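I came back to Inham on the night train in August, and by the time I found the right building the lobby clock said almost 7. The key was under the mat, where my sister had said it would be. Her apartment was number 152. She was working a double shift at Balogh and wouldn't be home until after midnight.

She had left a note on the refrigerator. There was soup. The bed was made up. The last line said, "Please do something about the table before he wakes up."

Her boy was asleep in the next room with the door partway open. He was 4. I hadn't seen him since he was a baby, and I stood there a minute listening to him breathe.

The table was next to the bed where I was supposed to sleep. It had a brown cloth top, and it was covered with what was left of his day. Mostly it was wrappers. I didn't know one child could go through that many snacks, but the neighbor had been watching him, and the neighbor was soft.

I moved a long pink wrapper first. It had zigzag teeth along the top and a seam down the middle. Next to it was a toy like a caterpillar, pink and shiny, all bulges. I had mailed him that toy from Gisden in the spring. I had paid too much for it and never heard whether it arrived. 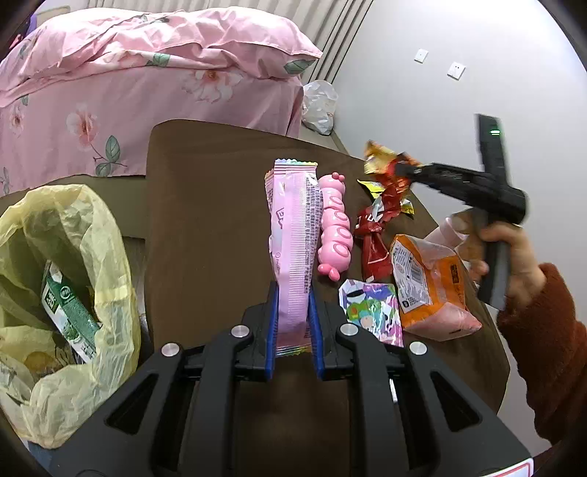 ## The bag

My sister saves plastic bags. I used a yellow one, a big one, and folded the sides open so it would stay that way. A gold wrapper went in. After that I slowed down.

Our mother used to clear the table while we were still eating. You'd reach for your cup and it would be gone. She did it for 392 dollars a month at the Lalleo Hotel and then she came home and did it for us, and I swore I'd never be quick about it. I am quick about it. I noticed that night that I was holding my breath so the plastic wouldn't crackle.

There was a white paper cup, or a container of some kind, crushed in on itself, with a cartoon figure on it and big Chinese characters. Near it was a pink and white packet with a child's face. I turned that one over twice trying to decide if it was trash.

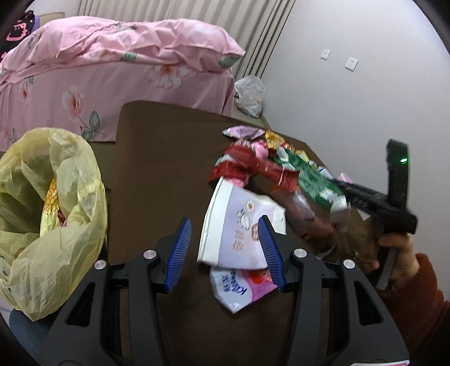
"That's mine," he said.

He was standing in the doorway in a T-shirt that came to his knees. I asked him which one was his. He thought about it and said all of them.

I told him who I was. He said he knew, his mother had a picture. Then he came over and climbed onto the bed and looked in the yellow bag for a while. He took out the gold wrapper, smoothed it on his leg, and put it back on the table.

"That one stays," he said.

I said okay. I asked him about the caterpillar, and he said it came in the mail and it didn't have a name yet. He asked if there was soup.

I went to find two bowls.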